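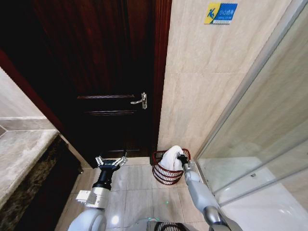
By the Purnach Young Readers desk
Robots and Machines, part 4

How does a robot learn to pick up a towel?

A towel is hard for a robot. A cup keeps its shape, but a towel folds and bunches up in a new way every time. You can't write one rule that works for all of them.

So people give the robot examples. At a company called Plirent, a person steers the robot's two arms while a computer records everything. It saves what the robot's camera sees and how each joint bends. It also saves when each gripper opens or closes. A gripper is the robot's hand. In the bathroom, the right gripper has hold of a white towel in a red wire basket. The left one is open.

One recording, from start to finish, is called an episode. A towel episode lasts 38 seconds. The team wants 600 of them before the learning part begins.

Why so many? If the towel always sat in the same spot, the computer might learn only that spot. Between episodes, people move the basket, change the towel or fold it another way. They record in different rooms too. Shiny floor tiles and shower glass reflect light, and the robot has to learn that a reflection is not a thing to grab.

Sometimes the person steering makes a mistake – the towel slips, or an arm bumps the basket. Those episodes get a label so the computer doesn't copy them by accident.

Next, a program called Forkley studies the episodes and looks for patterns. Then the robot tries a towel with no one steering. If it misses, the team goes back and records more examples of the part it got wrong.

Words to know
Gripper: the part of a robot that holds things
Episode: one recorded try at a job
Label: a note that tells the computer what an example shows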